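From: Azlan Ngui
To: disassembly-cell list
Date: November 12, 2020
Subject: Re: [disassembly-cell] Protective stops at the lower drive bay

Hi Yến, hi everyone,

Great writeup, and I'm so glad you kept the logs from July, they made this much easier to chase. Replies below your text.

Yến Tạ wrote:
> We are getting protective stops again on the desktop towers. The arm
> goes in over the drive bay, starts closing on the caddy, and then
> Sastia reports a force limit and everything locks. I had 9 of them in
> the last 100 runs. In July it was 5 in 900, so something has changed.
> Twice the arm stopped with the fingers still in the case and I had to
> use freedrive to back it out. Is it the drive cage position, or is it
> us?

Both, I think! I went through all of your stops and they fall into two piles. The first pile is the approach. The arm comes in over the lower bay from the side, and the planner in Sastia still believes the cage is where the old fixture put it. When the tower is lying flat on the slotted table it can slide a little before we clamp it, and then a finger plate lands on the cage metal with the latch still out of reach. 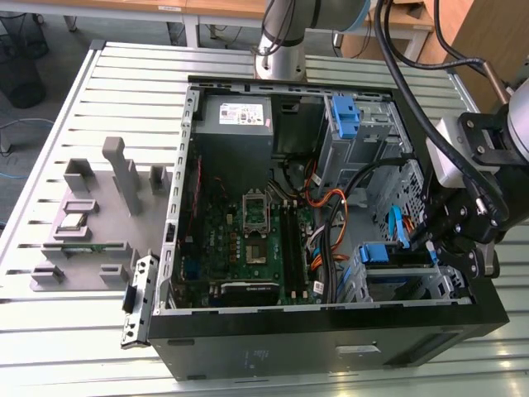

The fix for that pile is pretty nice. Kim (our little pose checker, for the new people on the list) already finds the blue latches very reliably, so I now make it find both of them and compare the line between them to the stored model. If they disagree, the arm waits at the safe height and asks for a re-clamp. No contact, no stop, no unlocking. I love how boring it looks when it works.

> The other thing I noticed is that the cable moves when the gripper
> comes in. Could it be snagging?

Yes — and this is the pile that worries me more. The SATA cable makes a loop right next to the caddy, and the middle link of the gripper goes down close beside it. If the loop gets behind the link, then the first pull on the caddy is also a pull on the cable, and the force climbs until the limit trips. So the stop is doing its job. Please don't raise the limit to get past it, even for one run. I know it's tempting with a bench full of towers waiting.

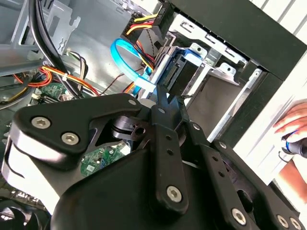

What I'd like to change instead is the order of the work. Cables off first, then latch, then caddy. Trandico's original recipe did the latch first because their towers came to them with the data cables already pulled, and we copied it without thinking. My mistake, I merged it.

> Last question, are we OK to reach in and free a cable by hand while
> the arm is stopped?

Not on a protective stop by itself, please. The arm is holding position, the fingers may be loaded against the cage, and somebody else can clear the message from the pendant while your hand is in there. Press the emergency stop, check that the light on the box has changed, and keep the pendant with you. Then free the cable. If the fingers are jammed on something, call me or Yến before you let the brakes go. The same goes for tools: a screwdriver next to the case is still your hand next to the case.

The new order is in the Olurora branch as of this morning, together with the two-latch check. I've only run it on the slim towers so far, so if anybody has a tall one with the double cage, I'd be thrilled to get your logs. Send the whole folder, including the force traces, even if nothing stopped.

Yến, could you hold off on unattended runs until you've tried it?

Thanks again, this was a really fun one to dig into.

Azlan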